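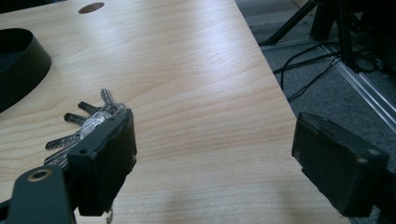

Key Organizers: Frequently Asked Questions

Applies to the Drosen and Plorier stacked-key organizers. Last revised Jan 23, 2023.

How many keys will it hold?
The Drosen takes two to seven keys, the Plorier up to twelve with the extension posts fitted. Capacity assumes flat house keys of standard thickness. Count a thick key as two.

Which keys do not fit?
Car keys with a plastic head, tubular keys, and any key whose hole is smaller than the post. Hang these from the split ring. Do not drill out the bow of a restricted key; some locksmiths will refuse to copy it afterward.

What are the clear spacers for?
They sit between the key bows and take up slack, so that each key turns without dragging its neighbor. Use one between every pair of keys, and fill any remaining length of post with extras. A stack with too few spacers rattles. A stack with too many will not close.

In what order should I load the keys?
Long keys to the outside, short keys in the middle. If two keys have the same profile, separate them by at least one position. Otherwise you will pick the wrong one about half the time.

My keys swing open in my pocket. What is wrong?
The screw is loose. Tighten it a quarter turn at a time until a key stays where you put it when fanned out. If the screw works loose again within a few weeks, apply one drop of removable threadlocker — never the permanent grade.

The keys are too stiff to turn.
Back the screw off a quarter turn. If that makes no difference, remove the keys and check each bow for burrs. Freshly cut keys often have them. A few strokes with a fine file will clear it.

Can I use oil?
No. Oil collects lint. Dry graphite is acceptable in small amounts but will mark light fabric.

Are spare parts available?
Yes. Order by number:
600 — spacer set, clear
734 — split ring, small
988 — extension posts, pair (Plorier only)

Are Zarar parts compatible?
The split ring is. Zarar posts use a different thread and will strip the screw.

Where do I send a return?
To the Sotomayor service desk, within 40 days of delivery. Remove all keys first. Keys left in a returned organizer are sent back by tracked mail at the customer's expense.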